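2 Sep 2023

Laundry day in the workshop, and I am writing this with lint all over my sleeves. Birsen asked me to finally put down how we're doing the wash now, as opposed to the way we did it in January (everything in together, hope for the best, pick fluff off the overalls for a week). So, notes, mostly about navy things.
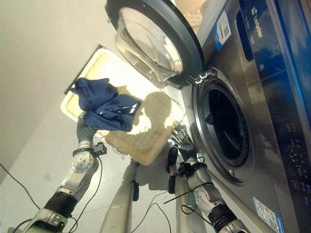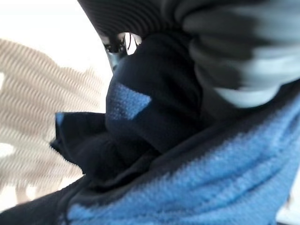 The navy stuff is the problem child. It picks up every bit of fuzz that comes near it, and the light blue terry-type cloths shed like crazy for their first few washes. I used to blame the detergent! Switched from Sydorenko powder to the Drunora liquid and back again, no difference that I could see. Cornel said all along it was the towels. Fine, Cornel, it was the towels.

What I'm doing for now:

Navy goes in on its own at 30, inside out, zippers closed. Short cycle is plenty unless somebody has been at the grease again. Light blues and the other fuzzy things go at 60, and never more than half a drum, they come out much softer when they have room to tumble.

Pull everything apart before it goes in. I mean really shake it out - last month a small cloth went through a whole wash balled up inside a pant leg and came out with a dry spot in the middle. Check pockets too. I found 2 hex bits and a Sato receipt that had turned to oatmeal.

Door stays open between loads, please. It was starting to smell like a pond in there. Wipe the rubber bits while you're at it, and the soap drawer, which was disgusting (I'll spare you).

Also tried the wool dryer balls from Flomov that Birsen brought in. Jury's out. They make a terrific racket and I think the towels dried a little faster, but I didn't time the load before so I can't swear to it. Will do it properly next time, same towels, with and without.

Inventory says 73 cloths, all colors. I don't believe it for a second, there's a pile behind the bench and probably more in Cornel's car. Cornel, if you're reading this, bring them back and I'll wash them, no questions asked.

Still to do: new lint roller, a second basket so the blues stop ending up on top of the navy, and a label for each one.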